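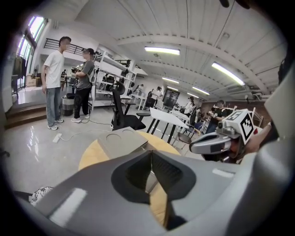
Why does Rerkora lose her shadow in the second series, when the first one said that it cannot be taken from her?

It was traded by her own sister, and the rule in the first series only spoke about theft.

With this matter the letterer and later co-writer of Rerkora receives me in the back room of the Dwivedi bookshop, where the old issues stand in order on two shelves. I had promised not to print the name, as this person has always signed the work only with "the letterer", and I keep the promise.

"Readers were angry with us," the letterer tells me. "They wrote that we forgot our own rule. But you can open the first series, in the chapter at the salt gate, and the old judge says it very exactly. A shadow cannot be stolen. He does not say given, he does not say sold. I lettered this balloon myself, and I remember that the writer asked me to put 'stolen' in heavy letters."

I ask if the trade was already planned at that time. The answer comes after a small pause.

"The writer said it was planned. I did not see a paper about it. For me it was more that we had a good word and later we found out what we could do with it."

The second series moves almost all of the action to Rillis, the city under the lake, and for many fans the trouble starts in this place. In the first series Rillis is mentioned only two times, and one of these mentions calls it a village. The letterer laughs when I bring this up.
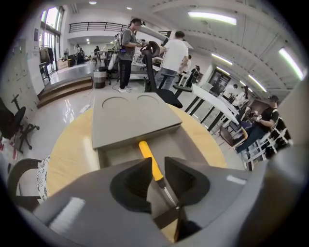

"The village is my mistake. The script had 'the place' and I had too much room in the balloon, so I asked by telephone what is Rillis, and I understood wrongly. When Tornik made the collected book, we could have repaired it. We decided to leave it, and in the second series there is a ferry woman who says that her grandmother still calls it the village. So now it is correct."

The collected book has 263 pages and does not contain the winter story, which Tornik printed separately in January and in a small number. I wanted to know whether the winter story counts. In it Rerkora still has her shadow, but she also carries the bone whistle, and she gets the whistle only after the trade.

"I count it," says the letterer. "Look at who is telling the story. It is the sister. She tells it to children, and she is ashamed. Of course in her version the shadow is still there."

Is this written somewhere in the comic?

"The last panel shows her hands and the coin from the trade. We thought it was enough. From the letters I know that it was not enough for everybody."

Page last changed: Sep 6, 2018 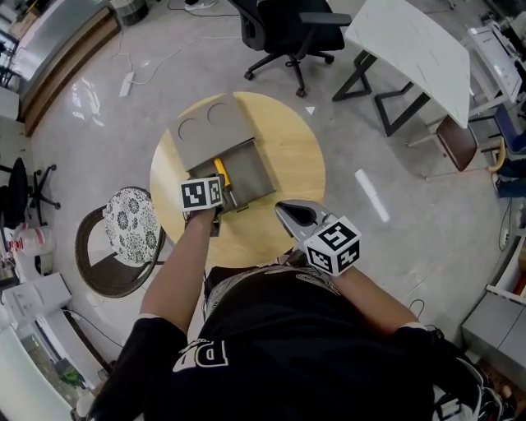 We speak then for a long time about the lettering itself. Rerkora speaks in round balloons with a thin line, and after the trade the line is broken at the bottom, where the shadow of the balloon would fall. I have read the series three times and did not notice this. The letterer is not surprised.

"It was 30 issues before somebody wrote to us about it. It cost me one more evening for every issue, and the printer two times closed the gap because he believed it was a fault of the film."

About the third series I receive less. The judge comes back, and the salt gate will be seen from the other side. If the sister will be forgiven, the letterer does not want to tell me.

"There is a page where she could be. I have lettered it in two versions, and they are both lying on my desk."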